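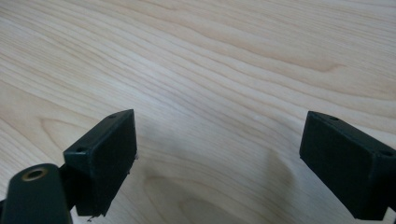

Questions we get about wooden tabletops, answered by people who have bought too many of them.

**Is a pale top harder to live with than a dark one?**
Sellers say no. We'd say it depends on your coffee habits. Blond wood hides dust and crumbs very well and hides a red wine ring very badly.

**The Idora listing says "stain-proof." Is it?**
We doubt it. No finish we've tried earned that word. Wipe spills up and treat the claim as decoration.

**Will my top match the sample?**
Probably not. Grain is different on every board - swirls, ovals, wide plain stretches. Prullano lets you look at the full top before you pay, and we think every shop should.

**How often should I oil it?**
First find out if it needs oil at all. A sealed satin top doesn't, whatever the person selling the oil tells you. For a bare or oiled top, twice a year is plenty. We do ours in March and September.

**Are special wood cleaners worth the money?**
We haven't seen it. A damp cloth and a drop of dish soap, then a dry cloth, along the grain.

**Can I sand out a scratch?**
On solid wood, yes, gently. On veneer, be careful, as you can go through it in under 60 seconds with a power sander. Ask which one you have, and get the answer in writing.

**Is the $1,167 Baek top better than a cheaper one?**
It's thicker. We couldn't find another difference that we'd pay for.

**Do I need felt pads under everything?**
Under pottery and lamps, yes. Under a book, no.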